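Wolach Blend

Wolach Blend is a medium-gravity, low-sulfur crude oil sold from the Umow marine terminal. It is a mixture of oil from the Vusard field and several smaller fields nearby, combined in tanks before loading. The grade is priced at a differential to Dated Brent and is sold mostly in single cargoes to independent refiners.

Wolach Blend is a small grade by the standards of the crude market. It has no futures contract of its own, and its price is known mainly through assessments published by the price reporting firm Cosgrove.

Name

The blend takes its name from the Wolach gathering station, where the first pipelines from the producing area were joined. Oil from the area was originally sold as Vusard Light. The name was dropped when heavier oil from the outlying fields was added to the stream and the word "light" no longer fit the quality of the cargoes. Some older contracts and customs records continue to use it.

Production

The Vusard field accounts for most of the volume. It produces from sandstone at a depth of 3,379 meters, with natural water drive supported by injection wells along the western side of the field. The smaller fields are shallower and yield a heavier, waxier oil. They are tied into the Wolach station by short flow lines and have no export route of their own.

Water is removed at the station, and the oil is heated before it enters the trunk line. The line runs 60 miles to the coast. Heating is needed because the wax in the oil begins to thicken at temperatures that are normal for the region in winter. A pour point depressant is also added in the colder months. Shutdowns of the line are kept short for the same reason, and a restart after a long stoppage can take several days.

Producers share the pipeline under a quality bank, an accounting system that pays the owners of lighter oil for the value they lose when their barrels are mixed with heavier ones. The method of calculation has been revised several times. Under the present rules, each stream is sampled at the point where it enters the station, and its value is worked out from the products it would yield in a simple refinery.

Quality and refining

Wolach Blend is classed as sweet, meaning that its sulfur content is low enough for it to be run in refineries without large desulfurization units. Its density puts it in the middle of the medium range. It gives a large share of middle distillates, mainly diesel and heating oil, and a smaller share of gasoline components than Brent.

The quality varies from cargo to cargo. When the Vusard field is under maintenance, the share of oil from the smaller fields rises and the blend becomes heavier. Sellers are required to give buyers a recent assay, and most contracts include a price adjustment if the density at loading falls outside an agreed range.

The wax content limits the number of buyers. Ships carrying the grade must have working heating coils, and the receiving terminal must be able to keep the oil warm in storage. Refiners with catalytic cracking units often value the waxy portion, which makes good cracker feed. Simple refineries tend to buy the grade only when it is well below the price of comparable crudes.

The naphtha cut is paraffinic and suits steam crackers, which turn it into ethylene and propylene. These are the starting materials for polyethylene and polypropylene, used in packaging, pipe, housewares and other goods. Demand from petrochemical plants therefore has some effect on the value of the blend — when naphtha is expensive compared with gasoline, buyers linked to a cracker can usually outbid those that are not.
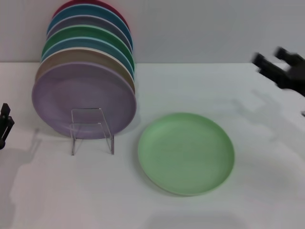 Pricing

Cargoes are sold at a premium or discount to Dated Brent, averaged over an agreed number of days, usually those following the date of the bill of lading. Because both sides are paid or charged on an average, neither is strongly exposed to the price on any single day. The differential is the part of the price that is negotiated. It reflects the quality of the oil, freight costs from Umow and the supply of competing grades.

Cosgrove publishes a daily assessment of the differential. In the absence of a reported sale, the assessment is based on bids and offers, on sales of similar crudes and on the value of the refined products the oil would yield. Some traders have objected that the market is too thin for a daily figure to mean much, and that the number may go unchanged for a week or more before moving sharply on a single deal.

The economist Dennis Kinyua studied the assessments in a paper on thinly traded crudes. He found that changes in the Wolach differential tended to trail changes in refining margins for diesel, and that the delay was longer than for grades with more frequent sales. He also noted that the differential gave little information about the overall level of oil prices, which came almost entirely from the Brent side of the formula.

The loading program is issued each month and lists the dates and sizes of the cargoes for the month after next. Trade normally begins when the program is released. Cargoes that remain unsold 15 days before loading are described in the market as distressed and are often discounted, as the seller must find a buyer before storage space at the terminal is needed for new oil.

Umow terminal

The Umow terminal consists of a tank farm, a metering station and a single loading jetty. The jetty is 1,399 meters long and was built to reach water deep enough for Suezmax tankers. Larger ships can't be loaded fully. Buyers who want to combine cargoes for a long voyage do so by ship-to-ship transfer outside the port limits.

Wind and swell close the jetty for short periods in most winters. Delays are passed on to the pipeline when the tanks are full, and producers are then told to cut output in proportion to their share of the flow. A second berth has been proposed more than once but hasn't been built. The cost would have to be recovered through the pipeline tariff, and the owners of the smaller fields have opposed any increase.

Oil is measured as it passes through the meters on the way to the ship. The figure is checked against tank levels on shore and against the ship's own measurements. An independent inspector takes samples during loading, and one sealed set is kept in case of a dispute over quality.

Price collapse of 2020

The fall in oil demand in the spring of 2020 affected Wolach Blend more than many larger grades. Refiners cut their runs, and waxy crudes were among the first to be turned away, as they are costly to hold in storage. By April the differential had moved from a small premium to a deep discount, and several cargoes left the terminal without a confirmed buyer. Tanker rates rose at the same time because ships were being hired to store oil at sea, which lowered the price received at Umow still further.

The pipeline was run at its minimum safe flow for part of the spring. Stopping it entirely was considered and rejected because of the risk that wax would block the line. Wells in the smaller fields were shut in first. Output from Vusard was reduced but not halted, and the blend was lighter than usual as a result, which helped to narrow the discount slightly.

Normal flow resumed on July 12, 2020. Some of the older wells in the outlying fields weren't reopened, and the average quality of the blend has been more stable since then.

Role in trade

Most Wolach Blend is sold under term contracts that commit a buyer to a set volume over a year, with the price taken from the Cosgrove assessment. The rest is sold on the spot market. Spot volumes rise when term buyers use their right to take less than the full contract amount, a right that is usually limited to a small share of each quarter's volume.

The grade isn't deliverable against any exchange contract. Holders who want protection against a fall in price generally sell Brent futures or swaps, which leaves them exposed to changes in the differential. There have been attempts to start a swap based on the differential itself, but too few firms were willing to quote prices for it.

See also

Benchmark crude oil
Crude oil assay
Pour point
Quality bank
Contango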